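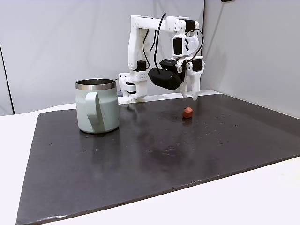

Caneca verde-clara e um pequeno bloco laranja-avermelhado sobre uma base cinza-escura.

Kalutitz abre inscrições para programa de cerâmica utilitária em Fitholm

Oficinas gratuitas começam em maio, com aulas a distância e kit de argila entregue em casa

Fitholm, 26 de abril de 2020 – A Kalutitz, fabricante de louça de mesa, abre nesta semana as inscrições para a segunda edição do seu programa de formação em cerâmica utilitária. O curso é gratuito, destina-se a moradores de Fitholm e Tevthorpe com mais de 16 anos e não exige experiência anterior. São 30 vagas.

A primeira edição foi presencial e recebeu 281 inscrições. Neste ano, em razão das restrições à circulação, todas as aulas serão transmitidas pela internet. Cada participante receberá em casa um kit com argila, ferramentas de modelagem, uma esponja, um fio de corte e uma apostila impressa.

O programa terá 26 aulas, divididas em dois módulos. O primeiro trata da preparação da massa, da modelagem com placas e rolinhos e da secagem das peças. O segundo é dedicado a alças, bicos e tampas, ao acabamento e à aplicação de esmalte. Cada aluno deverá concluir uma caneca, uma tigela e uma peça de projeto próprio.

As aulas ao vivo serão à noite e ficarão gravadas para quem não puder acompanhar no horário. Quem não tiver computador poderá assistir pelo celular. As dúvidas sobre peças em andamento serão respondidas por telefone ou por mensagem, nos dias úteis.

Queima das peças

A queima será feita nos fornos da Kalutitz em Tevthorpe. As peças secas serão recolhidas na casa dos participantes, em caixas fornecidas pela empresa, e devolvidas após a primeira queima para a aplicação do esmalte. Uma nova coleta será feita para a queima final. Peças trincadas antes da entrada no forno não serão queimadas, mas o aluno poderá refazê-las com a argila restante do kit.

Os esmaltes foram formulados pelo ateliê Lam, parceiro do programa desde a primeira edição. A paleta inclui verde, branco, areia e azul-acinzentado. Todos são indicados para uso com alimentos, desde que respeitada a temperatura de queima informada na apostila.

Inscrições

O formulário está disponível no site da Kalutitz e também pode ser preenchido por telefone. É necessário apresentar documento de identidade e comprovante de residência. Se o número de inscritos superar o de vagas, haverá sorteio, com metade dos lugares reservada a pessoas sem ocupação remunerada. O resultado será enviado por e-mail.

Sobre a Kalutitz

A Kalutitz produz canecas, pratos e tigelas de cerâmica para uso doméstico e para restaurantes. A empresa tem sede em Fitholm e mantém uma unidade de queima em Tevthorpe.

Informações para a imprensa
Kalutitz – Departamento de Comunicação, Fitholm
Atendimento em dias úteis, das 9h às 17h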